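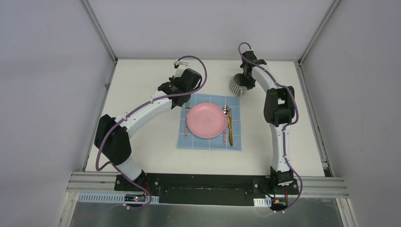 Sevora Table Linen – Check Napkin, Set of Four

Every napkin sold online is "generously sized" and "gets softer with every wash". We've been stocking table linen long enough to doubt both claims, so we'll keep ours modest.

The Sevora is a woven cotton napkin with a plain hemmed edge. It is meant for everyday meals and can double as a small placemat if you aren't fussy about the odd bit of overhang. It will not make a Tuesday casserole look like a restaurant dinner, whatever the maker's leaflet says.

Colour
The maker lists three checks: light blue, grey and mustard. We only carry the first two. The mustard samples we were sent didn't match each other, and Leopoldo Figueroa, our buyer, wasn't prepared to take it on the promise that the next batch would.

Washing
The label says 60 degrees. We'd stick to 30 and line dry. Expect some shrinkage the first time through – the maker calls the cloth pre-shrunk, but ours still came out a touch smaller. Iron while damp if you care about creases. Tomato and turmeric will stain it. The "stain-resistant finish" did very little in our kitchen, and we've left it out of the feature list for that reason.

Thread and hems
The hems are single-stitched with mitred corners. We would have liked double stitching at this price. Check yours when they arrive, and send them back if a corner is lifting. Return postage is on us for faults.

What about the Climov?
The Climov napkin is cheaper and thinner, and we still sell it. If you need a big pile for a hall function, buy that one. The Quintero is heavier and takes forever to dry. For a family table we'd choose the Sevora, though we wouldn't pay full price for it at the moment with the December sale coming.

Availability
In stock in light blue. Grey is on back order. Trade orders are handled by Ezequiel Ibarra, with a minimum of 30 sets. Plates and cutlery not included.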